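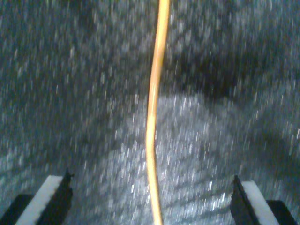
Gripper spend, next year's plan
June 2025

Home | Notebook | Kit list | Budget | Log in

Right, so I've finally sat down with the numbers. Jawad wants a second arm from Grevonia before December and I'd love one too, but fingers come first! The quote is 1,697 for a set of 4 with spare pads (I nearly choked), and Bajwa will do plain ones for 477. Orange cable is a good test for either lot – thin, round, and you have to come down straddling it.

The rack can wait, I think. The Netgear switch is staying put, same with the Dell underneath.
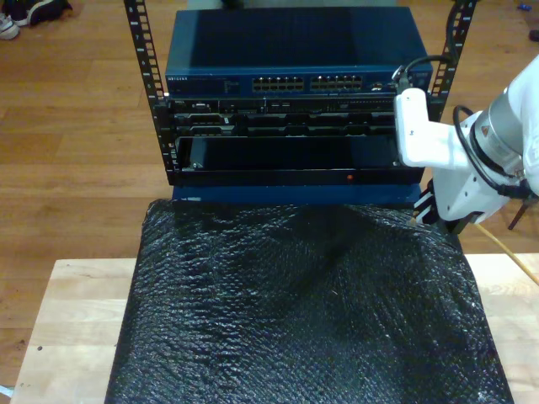 That leaves just over 720 in the pot if we go with Bajwa, and I'd put it all towards a spare wrist cable and more pads. Need to ask Shagufta whether delivery comes out of our line or hers. Also find the old Fiker invoice!!

2 comments

Shagufta Khokhar: Yours, sorry. Mine's spent.

Jawad Zaidi: Fine by me, but can we at least get the arm quoted again?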